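Gripper Comparison: Frequently Asked Questions

Maintained by Asmaa Tawfik and Brahim Ragab. Last revised July 7, 2023.

What is being compared?
Two parallel-jaw grippers, the Wernon and the Kamel, on the same pair of arms and the same controller (Ronen). The task is floor litter: pick up light waste and put it in a lined bin.

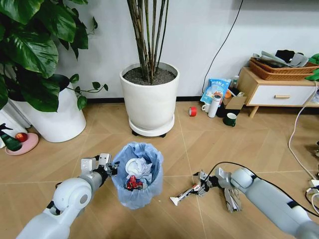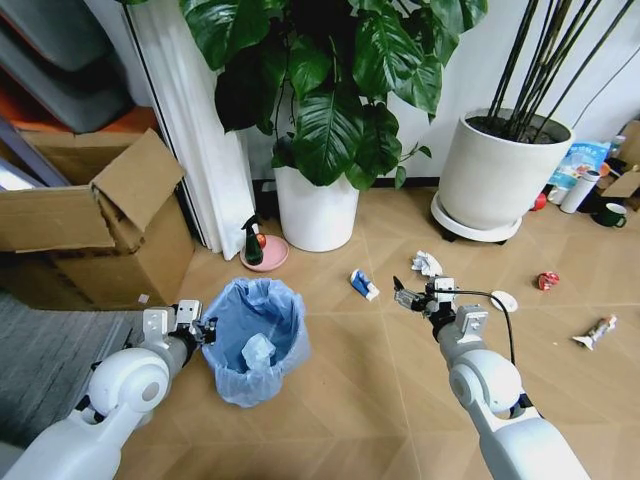

Bin task, two arms, floor-level work area.

Why litter and not blocks?
Blocks are rigid and have known widths. A crumpled wrapper has neither property, and most of the differences between the two grippers only show up when the width at contact can't be predicted. We ran blocks first and the results overlapped almost completely.

How many trials does each gripper get?
94 per gripper, over 14 object types. Objects are put back by hand between trials, inside the reach limit of both arms.

What counts as a successful trial?
The object is inside the bag and both fingers have cleared the rim. An object resting on the folded edge of the bag is a failure. So is a grasp that drags the liner out of place, even if the object ends up inside.

Can I use a different bin liner?
Yes, but log it. Thin liners cling to the fingertips on release. Raising the release point helps more than opening the jaws wider.

What is the grasp timeout?
2000 ms from first contact. After that the controller opens the jaws and the attempt is logged as a miss. Values below this penalized the Kamel, which closes more slowly under the default current limit.

Do I need to recalibrate after swapping grippers?
Yes. Tool offset and wrist payload both change. Run the Zundmont calibration routine with the jaws closed, then check the offset at 2 points on the floor - one near the bin, one at far reach. Skipping the payload step gives a slow sag at full extension that looks like a camera error.

How should the wrist cable be routed?
Leave enough slack for full wrist rotation. Cable drag showed up in our force logs as a false contact.

Are the logs available?
Raw logs from the first round are on the project share. The second round is planned for August. Send requests to Brahim Ragab and include the controller firmware version.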